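工单:开放日叠衣演示,夹爪数据上传中断
状态:处理中 优先级:高
项目:Narkska 手持夹爪演示
提交方:Zandora 现场支持

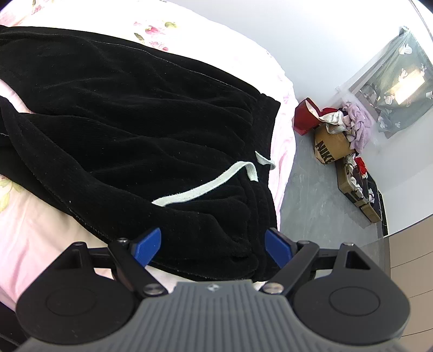 补充一下情况。开放日下午场,观众分批进,一批8个人,先看手持夹爪叠裤子,再看大屏回放。上午都正常,下午第二批开始回放出不来,大屏一直转圈。观众还在等,先口头讲了一遍顶过去了。

现象:
夹爪本体开合正常,蓝色指垫夹布料没问题
录制指示正常,本地文件有生成
上传到 Pinerier 服务器时卡在40%,之后报超时
重启上传程序,能走一小段,又卡同一个位置

14:10
先查网络。现场用的是访客无线,观众手机全连在上面。换到备用热点,速度上来了,但还是卡40%。排除网络,至少不全是网络的事。

14:25
看日志。报错是校验失败,不是单纯超时,界面上的提示有误导,这个另外开单。失败的都是长片段,短片段能过。上午每段控制在30秒以内,下午有观众上手试,一段录了285秒没停。

14:40
怀疑分片大小。配置文件里分片上限还是 Âu 那边试用时留下的旧值,没人改回来。改成默认,重启服务,重传那条285秒的,过了。回放能出。

14:50
又来一批。头两段正常,第三段回放画面和开合曲线对不上,曲线慢半拍。布料已经夹起来了,曲线还显示张开。重新标定一次开合零点,没用。拔插数据线,好了。线头有点松,用扎带临时固定了一下。

15:05
有观众问黑色绒面的裤子会不会难识别,问得挺好。深色料子褶皱确实不好认,抽绳跟布颜色差得多,反而容易找。这条记给算法组,不算故障。
顺便说下,裤脚那一侧叠层多,指垫容易一次夹起两层,观众上手基本都会碰到。讲解词里最好加一句:先捏边,再抬,别往里戳。

15:20
最后一批走完,没再报错。本地积压的片段全部补传,校验通过。

临时处理:
分片上限改回默认
单段录制提醒改为30秒,超了提示音,不强制停
数据线扎带固定
大屏备一份上午录好的回放,断了直接切

未解决:
曲线延迟到底是线松还是时间同步的问题,没复现出来,不敢下结论
上传界面把校验失败显示成超时
旧配置怎么带到现场设备上的,要查一下镜像版本

需要 Pinerier 侧配合:把14:00到15:00的服务端日志导一份过来,重点看分片合并那一步。现场日志己经打包放在工单附件。

需要 Zandora 仓库配合:寄一根新数据线,要带锁扣的。下场演示十月,时间够,但别拖。

更新:服务端日志收到了。合并那一步确实有丢片,跟旧分片值对得上,上传中断这部分可以定原因了。曲线延迟的继续挂着,等新线到了,再连续录几段长的试试,试完在本单回复。先不关单。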